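Stop Buying Grippers on the Strength of the Demo Part

Opinion

Every gripper vendor sends a demo part. It comes in the same foam as the gripper, usually a machined block or a molded puck, and the gripper picks it up every time. I have a drawer of these parts now. They have taught me very little about which gripper to buy.

In May our shop compared 3 grippers for a small bin-to-shelf job. The items were mixed retail goods, mostly drinks, fruit and snack packs. The candidates were the Skarkix two-finger, the Lovitz soft-finger model and the Caron, which is a parallel jaw with swappable pads. All of them ran on the same arm with the same Tomard controller and the same head camera. We logged 507 picks before we stopped. I think the way most shops run this kind of comparison is wrong, and for the first part of ours we were doing it wrong too.

We started with the demo parts. All three grippers passed. We then moved to boxes, and all three passed again, with small differences in cycle time that the purchasing side liked very much because they could be put in a table. If we had stopped there we would have bought on cycle time and price, and we would have had a gripper that was good at boxes.

What changed the ranking was groceries. A water bottle lying on its side is a hard object for a robot. The wall gives when you squeeze it, the label can slide against the plastic, and if the fingers come down a little off center the bottle rolls. An apple is stiff but round and bruises. An empty bottle standing up weighs almost nothing and tips if one finger touches it before the other. None of these things costs more than a dollar or two, and between them they told us more than all the vendor parts put together.

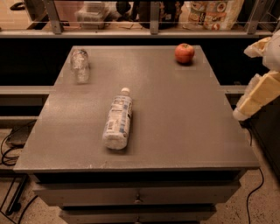
Photo by the author. Bottle and apple setup, test table.

The bottle on its side should be set down at an angle to the table edges. When it is lined up square, most planners find an easy approach and the wrist barely has to turn. Put it on a diagonal and you find out how wide the fingers really are when they have to rotate near other objects. The Caron lost a good part of its lead here. Its jaws are strong and quick, but the body behind them is bulky, and the planner kept rejecting approaches that the slimmer Skarkix could take.

Clear plastic matters as well, and this is where I disagree with people who say a gripper test should be kept separate from a camera test. Their argument is that you want to change one thing at a time. That is fair in a lab. On a working cell, the gripper has to live with whatever error the camera gives it, and depth cameras do badly on clear bottles. The estimate can be off by the width of a finger. A gripper that needs a perfect position will fail on a clear bottle even if its grip is excellent. The Lovitz was the slowest of the three and the one I expected to send back first, but its fingers bend around the object, and it put up with bad positions that the other two did not.

So I would test the whole chain, on the real arm, with the real camera, and keep the failures sorted by cause as well as you can. We used three causes: not seen, not reached, not held. It took a few extra seconds per failure to write down. A single success rate hides all of that, and a single success rate is what ends up on the slide.

There is a cost. Household items are not repeatable. Bottles get creased after enough squeezes and start to behave differently, and apples are all different sizes. Someone will say that your results can't be compared with anyone else's, and they will be right. I would still take a result that matches my job over one that matches a data sheet. If you need to compare across sites, agree on a bottle size and change it on a fixed schedule.

I would also like vendors to publish a few failures. Skarkix sent us a short list of objects it does not recommend, with minimum diameters and a note on wet surfaces. It was the most useful page in the whole package. The other two sent videos.

We bought the Lovitz for the drinks and fruit lane and kept the Caron for boxes. Two grippers means a tool changer, and the tool changer brings its own problems, mainly the air line and the time it takes to swap. Our Tomard controller also needs a restart when the tool definition changes, and I have asked for that to be fixed. I don't have an answer yet on when it will be.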